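Where Does Brown Paper Come From?

Have you ever scrunched up the brown paper from a parcel and wondered where it started out? It started as a tree! And the journey from tree to parcel is brilliant.

Look very closely at a torn edge of paper and you'll spot tiny hairs sticking out. Those are fibres. Wood is packed full of them, all stuck together with a natural glue called lignin (say it "lig-nin"). To make paper, you have to get the fibres away from the glue.

First the logs have their bark stripped off, and then a noisy machine chops them into chips. The chips go into a giant pressure cooker with hot water and some strong chemicals, and out comes a brown mush called pulp. It looks a bit like porridge, and it smells like old cabbage! 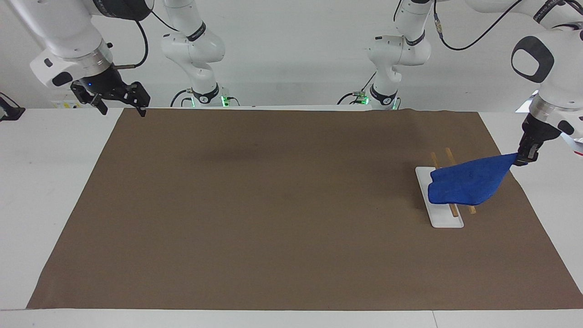 Next the pulp is mixed with lots and lots of water and sprayed onto a moving mesh, a bit like a very long sieve. The water drips through and the fibres settle on top in a thin, soggy mat. Big rollers squeeze it, hot rollers dry it, and at the far end it's wound up into a roll that can weigh more than a car!

So why is it brown? Some of the lignin is still in there, and lignin is brownish. White paper has had its colour taken out with bleach. Brown paper usually skips that step, and it keeps its long, tough fibres too. That's why it's so good for wrapping. In fact, this sort is called kraft paper, and "Kraft" is the German word for strength.

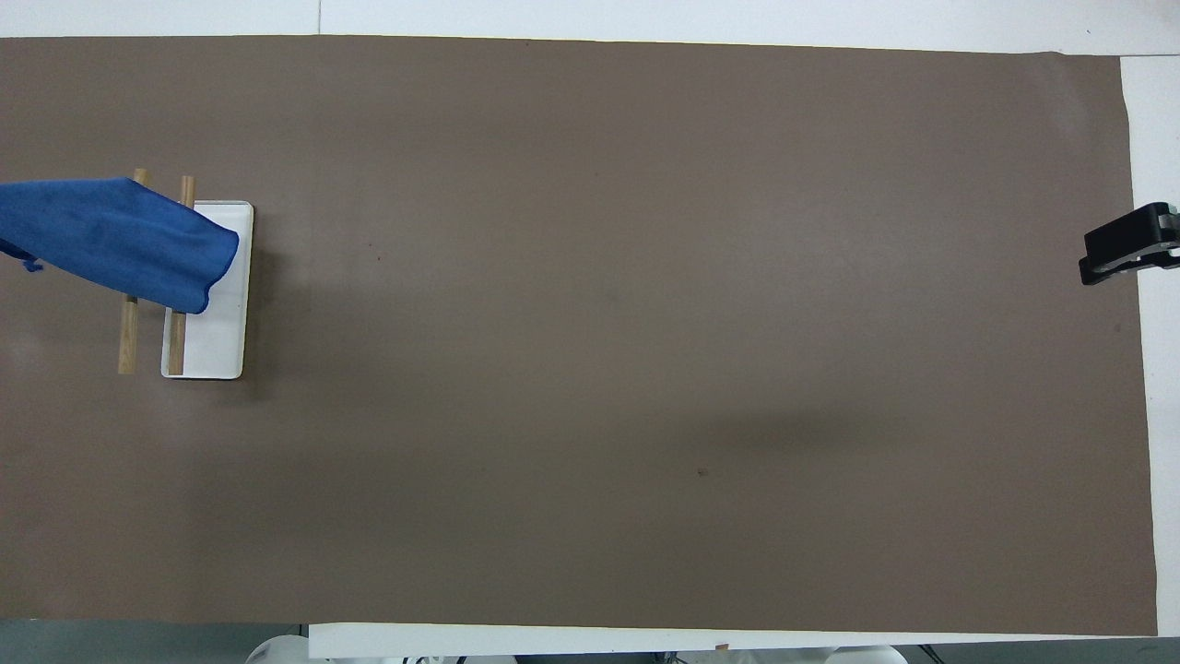 Brown paper on a white table. It makes a good big surface to work on!

Paper can be used again as well. Old paper is soaked, stirred back into pulp and made into new sheets. Each time round, the fibres get a little shorter and weaker, so paper makers often mix in some fresh ones.

Try it yourself
Tear a sheet of old brown paper into small pieces and soak them overnight in a bowl of warm water. In the morning, ask a grown-up to help you whizz the lot in a blender for 15 seconds. Pour it over a sieve, press it flat with a sponge, then tip it out onto a tea towel. Leave it somewhere warm until it's dry all the way through. You can add petals or bits of coloured thread before you press it, and they'll stay stuck in your paper for good!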